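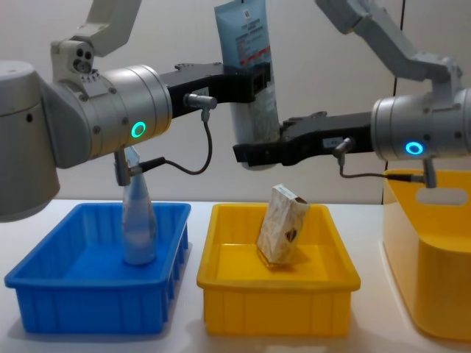
Drei Kunststoffbehälter nebeneinander auf weißer Tischplatte, dazu eine hellblaue Tube.

Start | Haushalt | Werkstatt | Archiv | Über dieses Blog

Abgelegt unter: Bad und Hauswirtschaft, Ordnung

Zuletzt aktualisiert: 19. April 2025

Tuben, Restmengen und ein Schrank mit zu wenig Tiefe

Im Januar habe ich den Badschrank ausgeräumt und dabei 36 angebrochene Tuben gefunden. Handcreme, Zahnpasta, Wundsalbe, zwei Sorten Sonnenschutz, eine Silikonpaste, die in die Werkstatt gehört. Bei den meisten war das Haltbarkeitsdatum nicht mehr lesbar, weil es im Falz eingeprägt ist und der Falz beim Aufrollen verschwindet.

Der Schrank ist ein Cidura mit 13 cm nutzbarer Tiefe. Eine Tube passt liegend nur quer hinein, und quer liegende Tuben rollen beim Öffnen der Tür heraus. Stehend auf der Kappe halten sie, solange die Kappe breit genug ist. Bei Tuben mit schmalem Schraubverschluss geht das nicht.

Ich habe deshalb auf offene Behälter umgestellt. Bestellt waren zunächst die Einsätze von Erno. Die Wände sind konisch, oben deutlich weiter als unten, wodurch bei drei Stück nebeneinander am Boden zu viel Fläche verloren geht. Die Einsätze von Plastex haben annähernd senkrechte Wände und einen umlaufenden Rand, an dem man sie herausziehen kann. Sie sind etwas weicher, was bei dieser Last keine Rolle spielt.

Die Aufteilung erfolgt nach Gebrauch:

Behälter 1: täglich benutzt, geöffnet.
Behälter 2: gelegentlich benutzt, geöffnet, mit Datum versehen.
Behälter 3: ungeöffneter Vorrat.

Das Öffnungsdatum schreibe ich mit einem Permanentmarker auf die Tubenschulter. Auf dem flachen Teil hält die Schrift schlecht, dort wird das Material beim Drücken dauernd geknickt. Auf Aluminium funktioniert es besser als auf Laminat — bei fettigen Salben muss die Stelle vorher mit Alkohol abgewischt werden.

Zur Restentleerung: Ich habe eine Zeit lang mit einem Tubenschlüssel von Parry gearbeitet. Bei Aluminiumtuben ist das Ergebnis gut, die Tube bleibt in Form und zieht keine Luft nach. Kunststofftuben federn zurück, sobald man den Schlüssel abnimmt. Dort hilft nur eine Klammer, die am Falz bleibt, oder Aufschneiden. Bei einer Handcreme habe ich nach dem vermeintlichen Ende noch rund 20 g herausgeholt. Für Salben aus der Apotheke kommt Aufschneiden bei mir nicht in Frage, der Inhalt liegt danach offen.

Bei der Durchsicht hat sich außerdem gezeigt, dass ich Zahnpasta immer dann kaufe, wenn ich die Vorratstube nicht sehe. Der dritte Behälter steht jetzt rechts, also auf der Seite, die beim Öffnen der Tür zuerst frei wird. Seit der Umstellung habe ich keine Dublette mehr gekauft.

Offen ist noch die Frage der Reinigung. Die Einsätze sammeln am Boden Zahnpastareste, und in die Ecken kommt man mit dem Lappen schlecht hinein. In der Spülmaschine waren sie bisher nicht, eine Temperaturangabe fehlt auf dem Boden. Ich lege vorerst ein zugeschnittenes Stück Küchenpapier ein und wechsle es beim Nachfüllen.

Die Silikonpaste liegt inzwischen in der Werkstatt, in der Schublade mit den Dichtungen.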